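Workshop notebook, Dardale cell 2
July, entry opened 9:40
Recorded by: Meenakshi Shakya
Present: Wagner Amaral (teleoperation)

Purpose: continued collection of bubble wrap handling episodes for the Prado training set.

The set stood at 573 accepted episodes at the start of the session. The target agreed with Ollitz is 1,286. Episodes are limited to 20 seconds; anything longer is to be split at the regrasp or discarded.

Operators are asked to approach the wrap from the side and to close slowly. Fast closures have produced jumps in the recorded gripper position, and the earlier policy copied them.
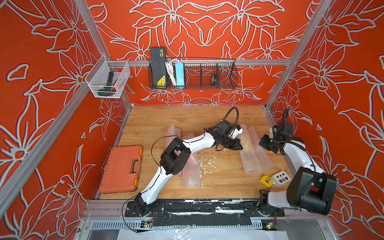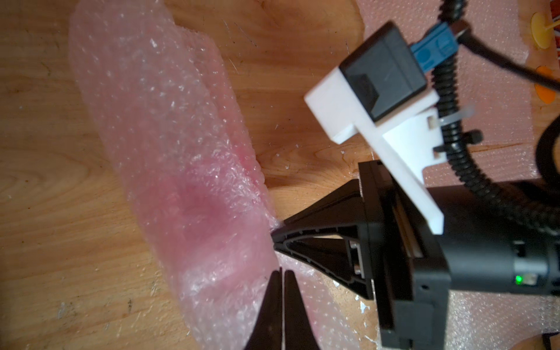 Wagner proposes that start positions be varied more widely between episodes. Agreed. The previous batch favored the center of the work surface, and the policy trained on it hesitated near the side walls.

Rejected this morning: 14 episodes. Most were lost to a timestamp offset between the wrist and fixed streams. The Flendell recorder was restarted and the offset has not returned. Raw files are retained under "hold" until the cause is known.

Open items:
Sweep the work surface before the next block.
Confirm with Ollitz whether failed grasps should be labeled or removed.
Wagner to check cable slack at the wrist on both arms.

Entry closed 12:15. M.S.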